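How to Get Coffee and Tea Stains Out of a Mug

Every shared kitchen has one mug that has gone brown on the inside and is defended by its owner as "seasoned." A cast iron pan is seasoned. A mug is just dirty, and it takes 30 minutes to fix, most of them spent doing something else.

You need baking soda, a soft sponge, white vinegar and a kettle.

Start with the paste. Put a spoonful of baking soda in the mug, add a few drops of water and stir until it looks like bad frosting. Rub it around the inside with the sponge, paying attention to the ring near the top. Go gently over any printed logo, or Trernlow will become Trern.
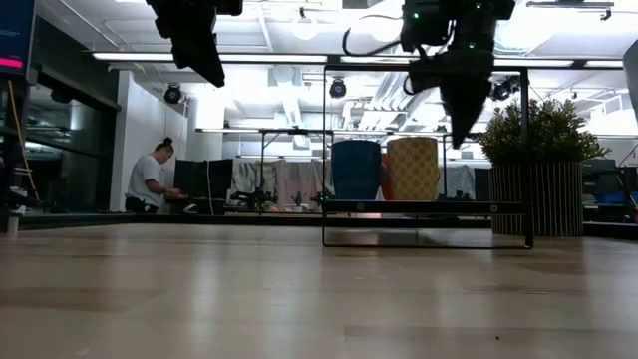 Birum Building Kitchen Team

If the ring is still there, rinse out the paste and fill the mug halfway with vinegar, then top it up with hot water. Leave it for the full 30 minutes. Put a note on it. Lieven Dekker did not put a note on his in January, and we have all heard about the sip.

Pour it out, wash with dish soap and rinse twice — three times if you can still smell salad.

Skip steel wool, which scratches the glaze and gives the next stain somewhere to live. Skip bleach too, and never mix it with vinegar. Travel mugs with rubber seals need the seal taken out and washed separately. Brace yourself before you look under it.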